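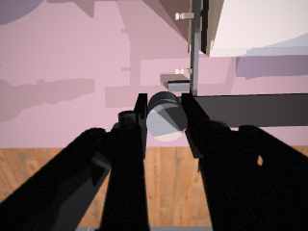
A simulated gripper with a short gray cylinder between its fingers, in one of the furnished rooms used for training.

Stasgate group trains robot grasping in changing rooms

A research group at Stasgate has reported that a robot arm learns to pick up small objects more reliably when the simulated room around it keeps changing during training.

The method, called Truller, was developed by Chiamaka Isah and Aurelia Mihăilă. It trains a grasping program entirely in simulation. Between practice attempts, the software swaps wall colors, moves furniture and shifts the light, so that shadows fall in different places. The object and the arm stay the same within each block of training.

Earlier work by the group used a single plain room. Programs trained that way did well in the same room but often closed the fingers too early when a shadow crossed the object.

"The program was reading the edge of the shadow as the edge of the part," Isah said. "We had spent months adjusting the finger control before we looked at the lighting."

For the new study, the group built 37 room layouts with cabinets, shelves and wood floors. The program trained in all but two of them, and those two were kept back for testing. Each version of the program then made 500 grasp attempts in the test rooms. The version trained with Truller completed over 400 of them. The version trained in the plain room completed fewer than half.

Most of the remaining failures came from short parts that tipped as the fingers closed, Mihăilă said. The camera view is taken from close to the gripper, and the fingers can hide the lower part of an object in the last moments before contact. The group is now testing a version that keeps a short record of earlier views.

The method has not yet been tried on a physical arm. The group plans to begin those tests in October at the Barbu laboratory, using parts supplied by Prilasside, which makes fittings for kitchen cabinets. The first round will use cylinders only.

Isah said the room layouts and the training code will be released once the physical tests are finished. The trained programs will be released separately.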